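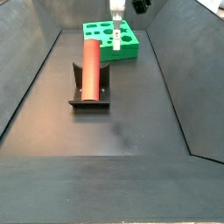 Lallow foam shape sorter: two months in

We bought the Lallow sorter in October for a toddler who wakes up at six and wants something to do that doesn't wake up anyone else. It cost $12 more than the wooden set from Iton we had before, and I wanted to know if the extra money was worth it.

Noise is the main reason to buy it. Pieces dropped on a hard floor make almost no sound. The Iton set was much louder, and we had to put a towel under it.

The fit is tight at first. For the first week I had to push some shapes out from the back with my thumb. It loosened up after that, and now they go in and out without help – the star still sticks a little.

Cleaning is easy with dish soap and warm water, but foam holds water, so leave it overnight to dry. Don't put it on a heater.

It does pick up tooth marks. Ours has several along one edge, and if your child still chews everything I would wait.

Shipping took 12 days. The box came with a Pop sticker sheet that we didn't need.

I would buy it again at the sale price, but not at full price.

Posted December 2022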